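Sorting the sweets out

We had a clear-out of the sweet cupboard this weekend. I say cupboard, but it is one shelf above the kettle and whatever has been pushed behind the cereal. It started when I went looking for baking powder and a bag of toffees came down on my head. The bag had a best before date of last August.

I am not someone who throws food away lightly, so the job took most of Sunday morning. Everything came off the shelf and went on the kitchen worktop. Some of it was from Christmas, some from party bags, and a fair amount was from the cash and carry, where I bought a box of sweets for the school fair two years running and brought half of it home both times.

The rule I settled on was simple. Anything open and sticky went in the bin. Anything wrapped and in date was kept. Anything wrapped and out of date got tasted, and if it was fine it stayed for us but was not to be given to anyone else's children. The toffees were fine. The fruit chews had gone hard enough to worry about a filling.

Boiled sweets keep for ages if the wrapper is twisted tight. Chocolate with a white bloom on it is safe enough but I don't enjoy it, so that went in a tub for melting into a tray bake. Marshmallows are hopeless once the bag has been opened. I have tried pegs, clips and an old Wunus jar with a rubber seal, and they still go like polystyrene.

Small packets are the easiest to deal with and I wish I had bought nothing else. A big bag gets opened, folded over and forgotten. With a small packet you eat it, the wrapper goes in the bin and the rest are exactly as they were.

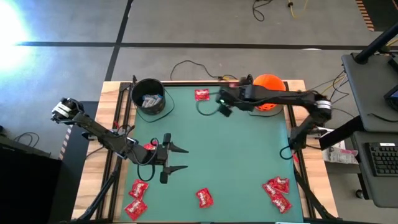
The other thing about small packets is that they wander. Since Sunday I have found them in a coat pocket, in the fruit bowl and down the side of the armchair. So the second half of the job was working out where they should live, because putting them back on the shelf above the kettle would only get us to the same place by summer. It is also too warm up there. Steam goes straight up the wall every time someone makes tea.

I looked at buying a proper sweet dispenser. There was one by Prendergast with a little handle, but it only takes loose sweets and I could see myself cleaning it every week. A basket seemed better. Air gets in, crumbs fall out, and you can see when it is running low. My friend Elīna Sproģis keeps hers in a colander on top of the fridge, which looks odd but she has never had to clear out a cupboard in her life. I have copied the idea with an old vegetable basket and put it on the bottom shelf of the larder, where it is cool.

Next to it is a bin just for wrappers. This was the part my husband thought was silly. But half the mess in our house is not sweets, it is what they came in. Wrappers get left on the arm of the sofa, tucked into books, folded very small and posted into plant pots. Having somewhere to put them within arm's reach of the sweets has helped already. It needs a lid if you have a dog, though ours has shown no interest so far.

I don't recycle the wrappers at home as our council won't take them. The supermarket has a collection point for soft plastics, so I flatten those and take them with the bread bags. The shiny ones I was less sure of. The old advice is to scrunch it in your hand: if it stays scrunched it is probably foil, and if it springs back it is plastic film. Most of ours sprang back.

In the end I kept 16 bags and packets and got rid of a carrier bag's worth. I wrote what was left on a list in Jotlow, the notes thing on my phone, mainly so that I stop buying more — we do not need any mints until the end of the year. The tray bake is on for tomorrow if I can find enough biscuits to go in it.

I did find the baking powder. It was out of date as well.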